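Millance bench task collection: progress report for March

Hi Ulla,

You asked for something longer than my usual three lines, so get a coffee. Short version first: we have 124 usable demonstrations of the tube task, the gripper is behaving, and I need a decision from you on the Pruvia storage before we go much further.

Where we are

When I wrote last month we were still arguing over what counted as one demonstration. We've settled it. An episode starts with the arm parked and the gripper open, and it ends when the tube has been put back and the fingers have let go. Anything with a restart in the middle gets thrown out, even if the last half is beautiful (Arvid fought me on this and I still feel a bit bad, because some of those last halves really were beautiful).

The 124 are the ones that survived Birger's review. He watches every one at double speed and flags the ones where the operator hesitates over the tube for ages, which the model loves to copy. He flagged 35 in this batch. We kept those in a separate folder in case Helge wants them for the failure detector, but they don't count toward the total I'm reporting to you.

Ebbe and I do most of the driving. He's smoother than I am, I'll admit it! You can tell our episodes apart from the wrist video alone: mine come down in little steps and his come down in one sweep. Helge thinks having both styles is fine at this stage, and maybe even good, so we haven't tried to train it out of me.

What the table looks like these days

We've gone for a fairly plain layout on the white table. The clear acrylic rack sits toward the far side, with one tube of turquoise liquid and one of coral red, and the other holes are left free so there's somewhere to move things to. We keep a beaker and a paper cup on the table too. They aren't part of the task, but Helge wants the model to get used to other objects being around, and we shift them between sets.

The wrist view has turned out to be the one the model leans on most. Both fingertips stay in view the whole time, so it always has something to judge the gap against. Clear plastic on a white surface was my big worry in the proposal, and I'd still call it our hardest problem. The colored liquid gives the model a lot to go on, but the rack itself gets awfully faint, and when the policy misses it usually misses the hole and not the tube.
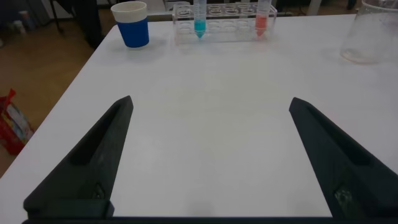
Things that went wrong

The first set of fingers was too slick and the tubes would turn in the grip on the way up. Ebbe reworked the tips, and we re-recorded everything made with the old pair so we wouldn't be mixing the two. That cost us most of a week. I should have called it sooner, but I kept hoping the difference wouldn't matter.

We also lost 17 episodes to a clock problem. The wrist video and the joint readings had drifted apart, and the Kermani logger didn't complain at all. Arvid has written a check that runs at the end of each set and shouts if the two streams don't line up. It has shouted once so far, and he was unbearably pleased.

First training run

Helge trained an early policy on about half of the data, just to see if we were headed somewhere sensible. It reaches for the right tube when asked for a color and it picks it up most of the time. Putting it back is shaky. It hovers above the rack, makes up its mind, and then comes down a little to one side. I don't want to give you a success rate yet, since we changed the starting positions partway through the test and the number wouldn't mean much. You'll get a proper one in the next report.

His request from that run is more episodes with the rack turned at an angle. Nearly everything we have so far has it close to square with the table, which was me being tidy.

What's next

Ebbe and I will spend the coming weeks on turned racks and on starts where the arm comes in from the side. After that we move on to pouring, if you and the Flevemine people are still happy with that order. I'd like to hold off until the put-back works, but I know pouring is what they're most excited to see.

What I need from you

The Pruvia storage is filling up faster than I budgeted for, mainly because we now keep the raw wrist video as well as the compressed copy. We have 3 terabytes left. I can either drop the raw files once Birger has reviewed them, or we pay for the next tier up. My vote is to pay, as Helge has already gone back to the raw video twice while chasing the missed holes. Could you let me know before the end of the month?

Arvid is sending the spending sheet separately, and the only line that's over is the one for replacement fingers.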